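Aug 31, 2019

Second day at Wotcombe with the Urnia people and their packing kit. I went in expecting to be sold something and I was, for most of the morning. The brochure says the arm will "open, fill and close any soft bag." Any is a big word. I wrote it on my pad and underlined it.

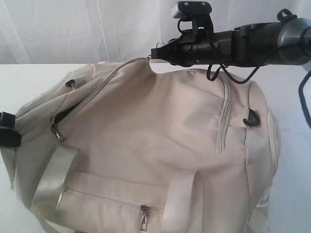
Zippers are what I care about. Boxes we can already handle, and the Bezerra unit we looked at in November did boxes well enough for less money. Soft goods are where our returns desk loses its time, and a bag that slumps gives a machine nothing firm to pull against. I asked what happens when the cloth moves with the tab. The answer was a slide about training hours. I asked again and got a different slide.

The price is $3000 a month with a 28 day trial, and the fingertips are extra, sold in packs of 6. I don't like paying extra for fingertips — it feels like buying a car and being quoted for the tires.

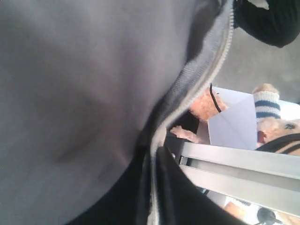

Lunch was sandwiches. The rep told me Ploltex has signed for two units, but he couldn't say whether they are switched on yet. I'd rather hear that from Ploltex. I'll call them before I write a word of the report.

My own terms, if we take the trial: our bags, our staff, almost 30 of the worst returns we can find, and their engineer stays out of the room. He laughed at that last one. I left it in. Home late, traffic bad past the bridge.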